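8/11/20, Drudley meetup, speaker notes. Slides advance on the clicker. Demo clip is on the second laptop.

**Opening (keep it short)**

- Hi! I build pick cells and I love grippers. That's the bio.
- Tonight: two arms, two grippers, one table. I wanted to know which pair I'd trust to empty a bin overnight.
- Ask who in the room has ever dropped a jar. Wait for hands.

**The two setups**

- Navarro gripper: parallel fingers, wide opening, slow close. Great on boxes, fussy on anything that rolls.
- Stosora gripper: softer grip, quicker cycle, heavier at the wrist than I'd like.
- Same controller for both (Vimow), same speed limit, same person swearing at the cables, me.
- Mention the cables again! Both arms snagged in March until I left a longer loop at the wrist. Best free upgrade of the whole project.

**Numbers slide**

- 3,000 picks planned, 2,000 finished on the Navarro before I swapped over.
- 1,333 on the Stosora so far, so please don't read the bar chart as a final score.
- 6 object types, mixed sizes. Point at the jar column and let people groan.
- Misses cluster near bin walls for both. Pause here, somebody always asks about camera height. Answer: I moved it twice, it helped the first time.

**What surprised me**

- Soft bags are easier than they look if you come in slowly and squeeze late.
- Clear plastic is still awful for the depth camera. I tried matte tape, which feels like cheating, and I'd do it again.
- Swapping grippers takes me longer than retuning them. If anyone has a quick-change plate they like, find me at the break, I really mean it!

**Last slide, leave it up for questions**

Bin depth is what I'd test next, and I'm more excited about it than about any new hardware. A deep bin makes the wrist work hard before the fingers get anywhere near the object, and a shallow one lets things roll off into a corner. The cream tub on the right is lower and wider than the red and yellow bins, and the jar with the blue lid is lying on its side in it, so talk through the approach angle for that one first. Then take questions.

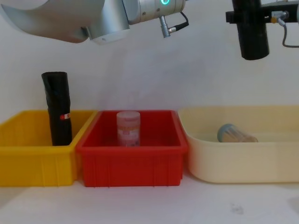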